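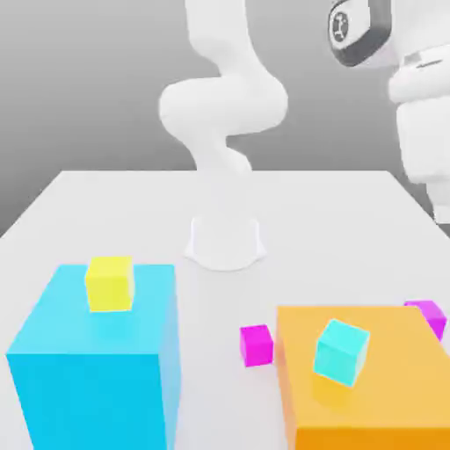

**Figure 3.** Simulated table with two white arms, two large support boxes and four small cubes, used for the purchase study.

### 4.2 Planning the purchase in simulation

Before we asked for offers, we built the future cell in simulation and used it to decide what the laboratory needs to buy. The main question was whether the budget should include a second arm. A second arm raises the price of the cell strongly, and it also needs its own controller, mounting plate and yearly service.

We compared two plans. In the Triltener plan, one arm is bought in the first year and the second arm is delayed. In the Pusa plan, both arms are ordered together and the money for cameras is reduced. Each plan was tested on 200 layouts of the kind shown in Figure 3. The cubes rest at different heights, on the table or on top of a box, so the vertical reach of an arm is tested as well as the horizontal one.

With one arm, 243 of the 400 planned moves could be done from the first base position. For the other moves the base had to be placed again, and for a fixed cell this means new holes in the table. We therefore included the cost of a second mounting plate in both plans, also when only one arm is ordered.

The support boxes and cubes have a small effect on the total. We set aside 1000 euros for them, including spare parts. The offer from Wieser did not list the cables separately, and Heidrun Lanz asked for a corrected version, which is used in Table 2.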